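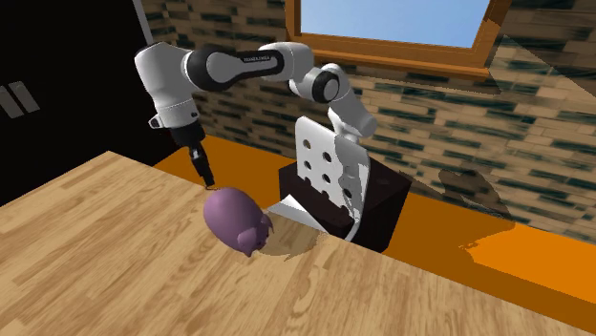

The purple piggy bank: no app, no monthly fee.

Spare change, sold back to you

By Mariann Bakos

The pitch goes like this. You buy a coffee, the app rounds the price up to the next dollar, and the leftover cents slide into a savings pot. You won't feel a thing. A year later you've got a vacation.

I signed up for Binono in May because three people in my office wouldn't stop talking about it. I like saving money. I also like knowing what something costs before I'm told it's painless, and the fee took me six taps to find. It was two dollars a month, charged whether you save anything or not.

Two dollars is nothing, says everyone who charges two dollars. But if your round-ups come to 20 dollars a month, you are handing over a tenth of your savings for the service of having them moved. A fund manager who asked for that would be laughed out of the room.

Su-chen Lai, a former bank teller who now teaches evening money classes in Wornusach, has watched these products come and go. "The word they all love is effortless," she told me. "I ask my students, who is it effortless for?" Her advice is dull. Set up a transfer for the morning after payday, and leave it alone.

There is a decent argument on the other side, and Till Hinrichs makes it well. He used Husteck, a Binono rival, to put away 600 dollars, the first savings he'd had as an adult. "I'd tried the sensible way," he said. "I cancelled the transfer every time I got nervous." With round-ups he never noticed enough to get nervous. I believe him. I'd just like to know how many customers look like Till and how many quietly pay the fee on a pot with eleven bucks in it. I asked both companies. Husteck sent me a brochure. Binono sent me a link to its help page, where I'd started.

What bothers me more is the spending side. Both apps send a cheerful message after each purchase - nice one, 43 cents saved! - and I caught myself feeling good about a sandwich I hadn't needed. Evelien De Haan, who counsels people in debt, hears this from clients a lot. Some of them carry a credit card balance while their cents pile up at close to no interest. "They show me the pot first," she said. "Then they show me the card."

I closed my account after the second fee. The app asked whether I was sure, then offered me a free month, then asked again. My balance took four business days to come back, less the two dollars.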